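Skukance Community Forum > Phones > Charging and Battery

Ticket: Guton 7 stops charging at 80 percent, then drops to slow charge
Opened by: Subira Were
Assigned to: Lukian Palamarchuk
Status: Solved

Subira Were, 9:16 a.m.
Hi all! First off, I love this phone. I moved over from an old Pollik in February and the screen alone made me happy for a week. Since the last system update, though, it charges quickly to 80 percent and then crawls. The lock screen says "Charging slowly" and the last stretch takes most of the evening. Adaptive charging is off (I checked twice). I've restarted, tried two cables, and taken the case off. What else can I try?

Lukian Palamarchuk, support, 9:52 a.m.
Hi Subira, thanks for the clear write-up, that saves us a lot of back and forth! Could you send me three things:
The build number from Settings > About phone
Battery health and cycle count from Settings > Battery > Details
Whether it does the same thing when the phone is switched off

Subira Were, 10:40 a.m.
Build ends in 107. Health says "Good." The cycle count line is blank, just a dash. With the phone off it goes past 80 at full speed! I ran that test first thing because I was so curious.

Lukian Palamarchuk, support, 11:05 a.m.
Great test, and a very useful result. If it charges normally when off, the battery and the port are most likely fine and we're looking at software. The blank cycle count is a strong hint too. Build 107 moved the battery statistics to a new file, and on phones restored from a backup the old file sometimes stays behind. The system reads no history, decides to be careful, and holds the current down above 80.

Before we touch anything, please rule out the charger with one more run on a different plug. Any one will do.

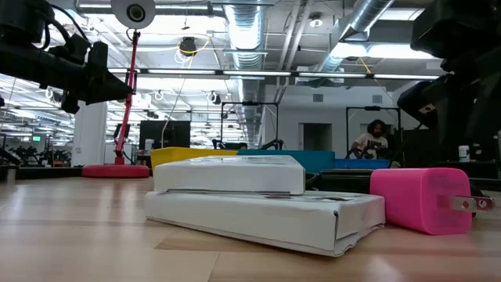 Subira Were, 1:20 p.m.
Done, and the slowdown is exactly the same, so the plug is off the hook. I went through every charger in the house, and my daughter was thrilled to be asked for hers. For anyone else doing this, don't get hung up on looks: a bright pink cube with two flat prongs, like the one in the picture, is worth a run like any other, as long as you write down which plug gave which reading. I logged the percentage every few minutes and all my runs bend at the same spot. It makes a lovely chart if you like that sort of thing — and I do!

Zeeshan Bukhari, 1:48 p.m.
Jumping in because I have the same build and the same blank line. Mine was restored from a backup too. My husband set his up as new and his is fine. Following!

Lukian Palamarchuk, support, 2:15 p.m.
Thanks Zeeshan, that fits. Here are the steps for both of you. Nothing in here erases photos or messages, but please back up anyway.

Step 1. Charge to at least 50 percent and unplug.

Step 2. Go to Settings > Apps > Show system apps > Battery Services. Tap Storage, then Clear cache. Leave Clear data alone for now.

Step 3. Go back one screen and tap Force stop. The battery icon may disappear for a moment.

Step 4. Turn the phone off. Wait a full minute, then hold Power and Volume Up until the Guton logo shows. Choose "Rebuild statistics" with the volume keys and confirm with Power. The bar can sit still for a long time near the end. Let it finish.

Step 5. Once the phone is back up, put it down somewhere flat and well lit with the case off, plug it in, and leave the screen alone until it passes 80.

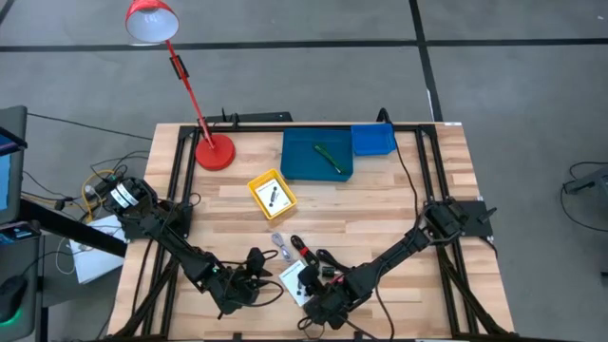
Step 6. Open Settings > Battery > Details again. The cycle count should now show a number. Post it here along with your build.

Subira Were, 4:37 p.m.
It worked!! Cycle count says 16 and it went from 80 to 100 without the slow message. Step 4 did sit there forever and I nearly gave up on it, so thank you for the warning. I'm so pleased, I was already dreading a repair.

Zeeshan Bukhari, 5:02 p.m.
No luck here. I did all the steps, the count is still a dash, and it's slow above 80 again. Very happy for Subira though!

Lukian Palamarchuk, support, 5:30 p.m.
Subira, wonderful news! Zeeshan, do you have the Kuzmenko battery widget installed by any chance? It keeps its own copy of the old file open and the rebuild skips it.

Zeeshan Bukhari, 5:41 p.m.
I do! How did you guess? Removing it now and going again from Step 2.

Zeeshan Bukhari, 7:18 p.m.
Fixed. Count is showing, full speed to 100. I'll miss the widget a little, the colors were nice.

Veronika Auer, moderator, 7:25 p.m.
Marking this as solved and linking it from the build 107 thread. I've added the widget note to the steps on our help page so people see it before Step 1. If your cycle count still shows a dash after removing the widget, please open a new ticket with your build number.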